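Looking after office drains and taps: tips for small premises

Most blocked sinks and dripping taps in an office start small and get ignored. The jobs on this page need no special training. Anything involving gas, the boiler or the rising main should go to a qualified person.

Find your stop tap first

Before you do anything else, find out where the water turns off. In older units, such as the ones on the Dredgate estate, it is often behind a kickboard in the kitchenette or in the cupboard under the stairs. Turn it off and on again twice a year so that it doesn't seize. If it is stiff, don't force it with a wrench. A little penetrating oil left overnight will usually free it.

Write the location down where staff will see it, along with the number of your plumber and the water company's emergency line. The office whiteboard is fine for this if people don't keep wiping it clean.

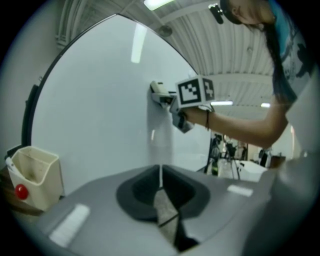 Clearing a slow kitchen sink

1. Take out the strainer and scrape off whatever is stuck to it. Tea leaves and rice are the usual trouble.
2. Block the overflow with a wet cloth and use a cup plunger. Give it 2 good goes before moving on.
3. If the water still stands, put a bucket under the trap and unscrew it by hand. Clean it in the bucket and check the washer before you put it back.
4. Run the cold tap for 3 minutes and feel the joints with a dry paper towel. Any damp patch means the trap needs reseating.

Don't pour caustic cleaner into a sink that is already full. It sits on top of the blockage, and then somebody has to put their hands in it.

Dripping taps

A drip from the spout is nearly always a worn washer or cartridge. Turn off the isolation valve under the basin, put the plug in so you don't lose the screws, and take the old part to the merchant to match it. Brisero taps fitted in the 605 range use a longer cartridge than most, and the standard one will go in but won't seal.

Leave chrome fittings alone with metal pliers. Wrap them in a cloth first, or use a strap wrench.

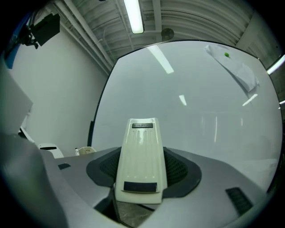
Toilets that keep running

Lift the cistern lid and look at the water level. If it is going over the overflow pipe, the fill valve needs adjusting or replacing. If the level is right but water still trickles into the pan, the flush seal has probably gone. A few drops of food colouring in the cistern will show this – leave it for a quarter of an hour without flushing and see whether the pan changes colour.

A running toilet can waste 200 litres in a day, so it is worth doing the same afternoon.

Before a long closure

Turn the water off at the stop tap, open the lowest cold tap and leave the heating on its frost setting. When you come back, run every outlet until the water is clear and cold. Showers that have stood unused should be flushed with the head held down in the tray, and the room aired afterwards.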